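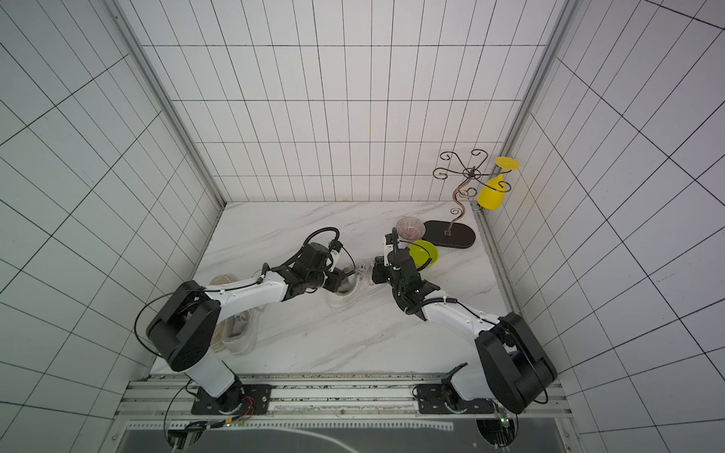

Figure 8.1. Two arms at a shared task: the left gripper holds a white sneaker lying on its side while the right gripper reaches in toward it.

Chapter 8
Learning to Tidy: Teaching Two Arms from Demonstrations

If you have ever straightened up a hallway on your way to answer the door, you have solved the problem of this chapter, and you probably did it while thinking about something else entirely. You picked up a shoe, turned it so it faced the same way as its neighbor, set it down, and went on to the next thing. Perhaps you used both hands, perhaps only one (most of us couldn't say afterward). It is a humble sort of chore, and it has kept a good many robotics students up past midnight!

In Chapter 7 we worked with a single arm and a single block. Life was simple there. A block looks much the same from every side, it doesn't bend, and it has no laces. Now we add a second arm and some household objects, and we ask the robot to learn the job by copying people, a method usually called imitation learning.

Our running case is the Millent study, carried out on a tabletop workspace at the Flakell lab. An operator guided the two arms through the tidying task again and again, and the joint positions and camera views were saved at every step. In all the group kept 958 demonstrations. A network named Roltum was then trained to look at the current views and predict the next short stretch of motion for both arms together. We will come back to that word "together" more than once, so please hold on to it. 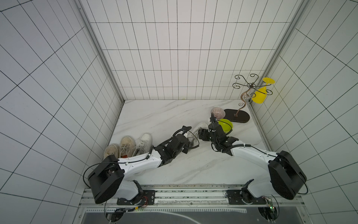
8.1 Why predict a stretch of motion?

Suppose the network predicts only the very next movement. Each guess will be a little bit wrong, and the small errors pile up, until the gripper has wandered somewhere the operator never took it. Once there, the network has nothing in its training to lean on. You may remember this from Chapter 7 as drift.

Roltum predicts 12 movements at a time, carries them out, and then looks again. Fewer separate decisions means fewer chances to wander off, and the motion tends to come out smoother as well. The price is that the robot reacts more slowly if a shoe slips partway through. We will weigh that trade in Section 8.3, using the Holroyd test set and its 128 starting layouts.

Before reading on, try setting a shoe upright with your left hand only, then with both, and jot down where your second hand went and when it got there. You will want those notes for the first exercise.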